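Household Drop-Off at Fillham: Common Questions

Who can use the drop-off?
Anyone living in Fillham or Irkedden. Bring something with your address on it.

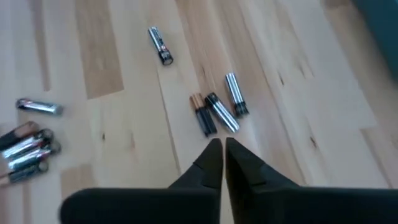
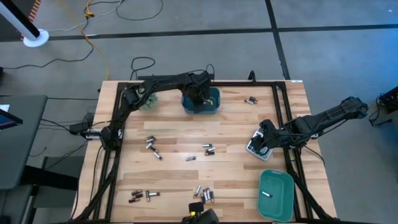
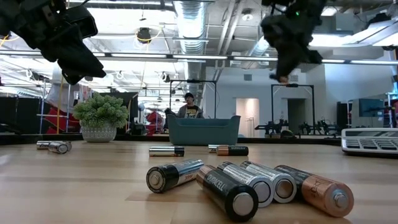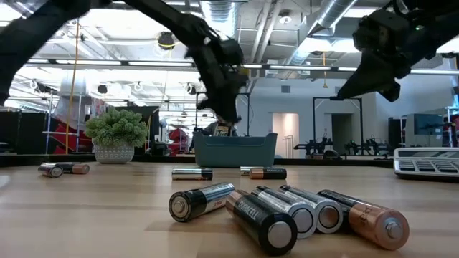
What about batteries?
Household batteries are free to drop off at the front desk. Tape the ends of any 9-volt or lithium ones before you come. Ordinary AA batteries like those on the light wooden tabletop can go in untaped – a plastic bin or an old jar is fine for carrying them. Car batteries go to the Eberhard yard.

Is there a limit?
80 pounds per visit. Paint counts toward it.

Do you take light bulbs?
Yes, wrapped in newspaper. Tubes over 4 feet cost extra.

Can I drop off for a neighbor?
Yes, with a signed note.

Who do I ask about business waste?
Ilona Vörös, extension 153. Business loads are by appointment only until June.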